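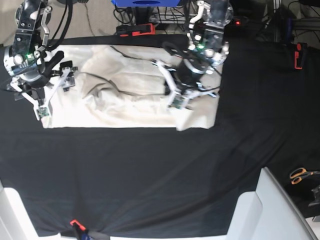

*Figure 1. Both grippers on the cloth, with the black cover clamped over the table.*

## Teaching two arms to handle laundry

Our project set out to teach a two-armed robot to fold clothes by having a person drive it through the job over and over. We called the project Plurkthorpe after a very wrinkled sock, and the name stuck. Kai-wen Chung did most of the driving and I looked after the recordings.

### How we collected the demonstrations

We recorded 651 demonstrations by remote control, using the Baltemer software to save the arm positions and the camera video together. Each one covered a single fold. Folding sounds easy until you try it through a pair of grippers! You can't feel the fabric, so you learn to watch the wrinkles – if they tighten evenly, your grip is probably good.

Our first attempts were painfully slow. After about 16 hours of practice Kai-wen had a lovely smooth style, moving both arms at once and hardly stopping between grasps. Mine stayed jerky, but we kept my good runs in as well for a bit of variety.

We threw out any run where the operator paused for more than 5 seconds, because an early model had learned to copy the pauses (it would just hover over the fabric, thinking).

T-shirts were my favourite part. Laid out sideways, a shirt puts its sleeves at the top and bottom of the workspace, and the hem makes a nice straight line to aim for.

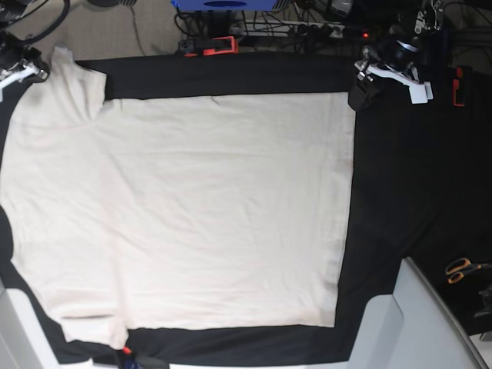 ### What we'd like to try next

We trained two versions of the model, one with wrist cameras and one without, and we're still comparing them. In October we hope to add coloured towels and let new drivers have a go.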